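Dustpan and brush

The dustpan is a shallow scoop with a handle, sold with a small brush and found in most kitchens shortly after the toast.
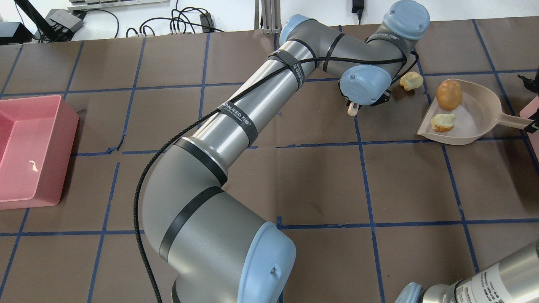

Dustpan holding a bun and a torn piece of bread.

Crumbs are its usual trade, though larger bakery goods are admitted. The handle often ends in a hanging slot, which owners respect in principle.

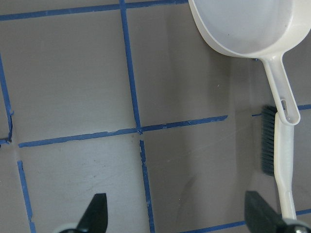 Use

The brush does the pushing and gets little of the credit. A tub or tray may be set out on the table nearby.
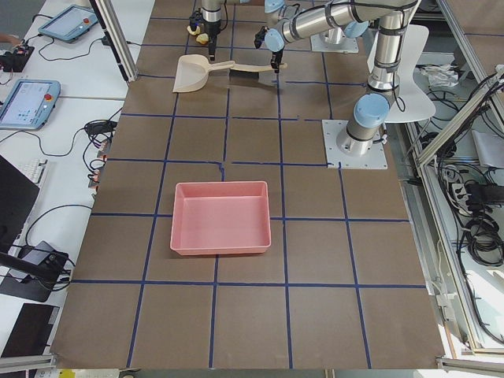

Short bristles suit tabletops, and longer ones are kept for floors. The Ukusow pattern, sold in Irmont for 27 years, came in beige only.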